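Operations diary, Flandora handling cell, November

The towel folding trial for Purow was suspended this afternoon following a fault in the gripper. At cycle 27 the controller reported a closed grip while the fingers held no fabric. The arm completed its lift and fold motions regardless.
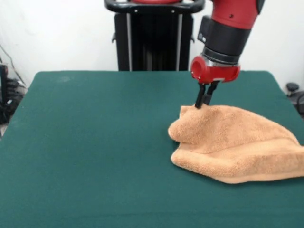
Sandamali Wickramasinghe ordered the cell stopped at 2:40 and recorded the event as a safety matter. A false grip signal also governs the release interlock, and the Böttcher procedure requires a full review in such cases. 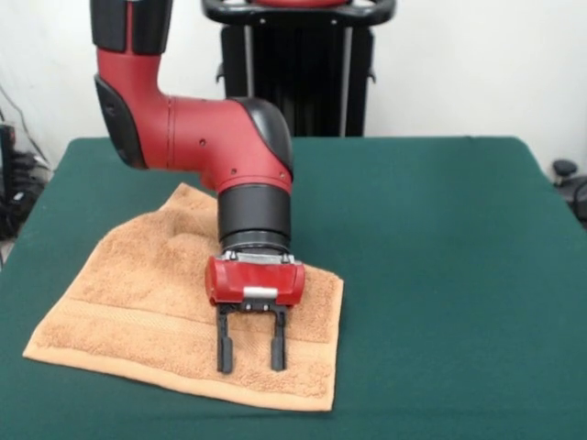 The force threshold had been lowered by 5 percent for the terry cloth, and the change was not entered in the log. The former value has been restored. Padel will be asked to supply the signal history. 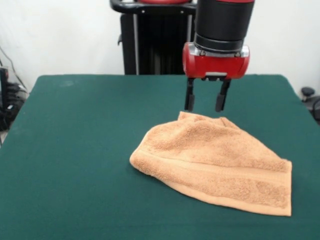 May the trial resume tomorrow at the normal speed?

Operation is limited to reduced speed until the review is signed, and an operator must remain at the stop button throughout.

The missing log entry was added at the close of the shift.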